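Pisora's old ferry is coming back, and I got to ride it first

I have lived in Pisora for nine years and in all that time the Munar ferry has been a thing people's parents talked about. You could take it across the lake for a concert and be home by midnight, they'd say, and then they'd look out at the water as if it might still be coming. Well, it's coming! The town council voted last night to put the boat back on the water, starting in November, and I'm going to be insufferable about it until then.

The vote was 5 to 2, which surprised me, as I'd heard it was going to be close. The money part is a three-year contract with Lindqvist, the same outfit that runs the sightseeing boats down at the south end, and the town covers the dock repairs. Fares are set at five dollars one way, kids under six free, bikes free if there's room on deck. I asked what happens if there isn't room on deck and was told you wait for the next one. Fair enough.

For anyone new here, Munar is the little town straight across from us. By water it's a 40-minute trip. By road you have to go all the way up around the top of the lake, through the construction by the quarry, and I have personally sat in that construction long enough to finish an audiobook chapter and start the next one. There are people in Pisora who work at the hospital in Munar and do that drive twice a day. One of them, Tarun Dubey, spoke at the meeting (he's a night nurse and had come straight from sleeping, he said, so please be kind) and he told the council he'd put 2,169 miles on his car in a single month. He'd brought the odometer readings with him on a piece of notebook paper. I think that got at least one vote.

Not everybody's happy. The folks on Dock Street are worried about parking, and I get it, because Dock Street is already a mess on summer weekends and the lot behind the bait shop floods. One man who lives right across from the landing wanted to know about the horn. Would there be a horn? How loud? Would it be going off at six in the morning? The answer was yes, not very, and yes, and he sat down looking like he'd expected as much. The council did agree to look at permit parking for residents before the service starts, though I didn't hear a date on that and I was listening for one.

Now, the ride. A few of us who'd been hanging around the landing in the afternoon got invited along on the test crossing, and I did not wait to be asked twice. The boat is called the Mindia. She isn't the original ferry, which was sold off years ago, but she's close in size and has the same kind of long bench down each side of the cabin, and there's a counter at the back where they'll sell coffee. She was built for river work and she sits low, so you feel like you're right down in the water. It was windy! I had my hood up the whole way and still came home with my hair in a knot.

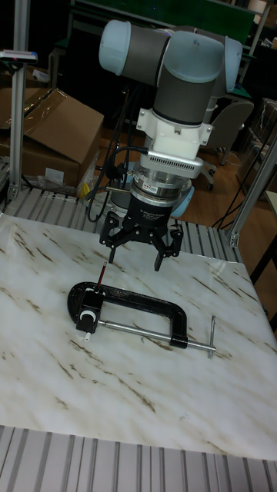
Vol. 9, No. 5

Signe Lundgren was at the wheel. She grew up in Munar and used to ride the old boat to piano lessons on our side, and she's been piloting for Lindqvist since she finished school. I asked her what the hardest part of the crossing is and she pointed at the gap between the two islands, where the current pulls sideways and the bottom comes up faster than you'd think. The old captains went around. She'll go through when the water's high enough and around when it isn't, so if you're on the boat some morning and it feels longer than usual, that's why.

We tied up in Munar and had enough time to walk up the hill and get a sandwich. I'd like to report that I used the stop to interview local business owners, but I ate the sandwich. The woman at the counter did ask if we'd come on the boat, and when I said yes she yelled it back to the kitchen, and two people came out to ask when they could ride it. They've got a farmers market over there that I've only ever been to twice on account of the drive, and I'm already planning which bag to bring.

Here's the schedule as it stands. Boats leave Pisora at 6 a.m., 8 a.m., noon, 4 p.m. and 6 p.m., and come back from Munar an hour after each of those. There's no late boat yet. Several people asked about one at the meeting, mostly so they could go to shows at the Munar theater, and the council said they'd look at the numbers after the first winter. Tarun's shift ends at 7 a.m., so he'll make the morning boat home with minutes to spare, and he told me he plans to sleep through the entire crossing.

Tickets will be sold on board and at the hardware store, and there'll be a monthly pass, price still to come. If the ice gets bad they'll stop running until it clears, and a sign will go up at the landing and on the town's phone line. Dogs are allowed on a leash on the outside deck only. I asked about cats for a friend and was told in a carrier, inside is fine.

Dock work starts as soon as the lumber comes in, and the landing will be closed to fishing while that's going on, so if you normally cast off the end there you'll want to use the pier by the park. The next council meeting will take up the parking question. Bring a sweater, the heat in that room is still broken.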